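Six weeks without the car

The car failed its MOT in September and I decided, in a fit of virtue, to see how long I could go without replacing it. I live in Kudovbridge, where there is a bus to Plolville every two hours and a bus to Vurkville if you believe the timetable.

The first week was lovely. I read most of a novel. I looked out at fields I'd driven past for years and found one of them had alpacas in it. I told everyone at work how relaxed I felt, and I imagine they enjoyed that very much.

Then came the Friday the 17.40 didn't turn up. The app said it had. The app was quite firm on the point, and showed a little bus sitting exactly where I was standing. I waited almost an hour with a bag of frozen peas and a woman who had seen all this before and had brought a flask.

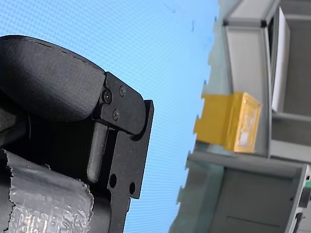
What I miss is the sulking. You can't have a proper sulk on a bus, there's always someone from the dentist's. In the car I could shout at the radio all the way home and arrive quite cheerful. Now I get in and my family has it fresh.

Money, then. The garage wanted £3,107 to put things right, on a car I'd have been lucky to sell for £2,000 with the floor mats thrown in. My bus fares so far wouldn't cover the exhaust. I keep saying this out loud at the stop, mostly when it rains.

I've been looking at second-hand bikes as well, which would be fine except for Ghoneim Hill. Anybody who says it's gentle has only ever come down it. My sister-in-law has offered me her old one with the basket and I've said I'll think about it, and I'm still thinking about it.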